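Contra el vaso de usar y tirar en la oficina

Lo digo rápido porque tengo prisa, como todos, y ahí empieza el problema. Bajamos a por café, lo bebemos en cuatro minutos, a la basura. Y otro a media tarde.
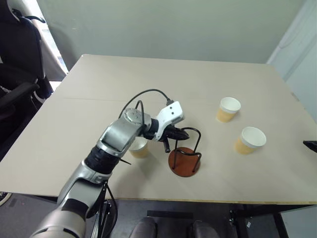
Svetozár Kováčik
Sep 17, 2024

En Jemach éramos 200 personas cuando hice la cuenta. 4000 vasos de papel al mes. Y eso sin visitas. El papel tranquiliza mucho, parece que no contamina, pero casi todos llevan una capa de plástico por dentro y en el contenedor azul no pintan nada. Lo pregunté en tres reuniones. Silencio, y a otra cosa.

La solución es vieja: tazas. De loza, feas, desparejadas, me da igual. Un fregadero y un estropajo. Me dicen que lavar tambien gasta agua. Claro que gasta. También gasta fabricar el vaso, traerlo en camión y llevárselo otra vez, solo que esa factura no la vemos.

Lo que me irrita es el argumento de la higiene. Comemos en restaurantes con platos que usó otro ayer y no pasa nada!

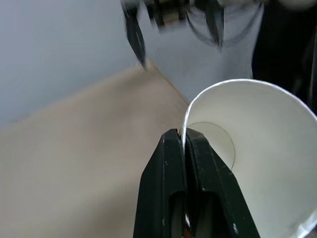 Koivisto me escribió que todo eso está muy bien, pero que en su planta probaron con tazas y en noviembre ya no quedaba ni una limpia, que la gente no friega y que al final volvieron al papel sin decírselo a nadie.

Vale. Pues que cada uno traiga la suya y se la lleve a casa. Con nombre, si hace falta. El que la olvide, que beba de la fuente. Yo llevo la mía en la mochila desde enero, abollda y todo, y sigue sirviendo.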